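Papers > Early Years > Colouring and Drawing > Full text

3.2 Printed outlines and time spent colouring

Children at the Lavoie nursery were given printed outline sheets twice a week from February. Each child chose a sheet from a tray and coloured for as long as they liked. Bélanger and Boonyarit noted the start and end of each turn, and kept every finished sheet - over 70 by the close of the study.

Two kinds of outline were used. The first had thick lines and 11 large areas to fill. The second had thin lines and many small areas, such as feathers or leaves. Younger children stayed longer with the thick outlines and often named the animal aloud as they worked. Older children took the thin ones more often, but left more of them unfinished.

Choice of crayon or felt pen made little difference to time spent. It did change the look of the sheets, as felt pen tended to go over the lines - mostly at corners. We did not score neatness, and parents were asked not to comment on it when sheets went home.

Figure 2. Two arms facing each other, with a grey cloth between them on a white board.

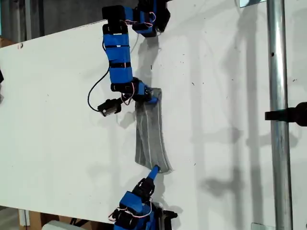

3.3 Free drawing on blank paper

Blank sheets were put out beside the outlines in the last two weeks. Most children used both.

Contact: O. Beaudoin | © Rurata Papers | Back to top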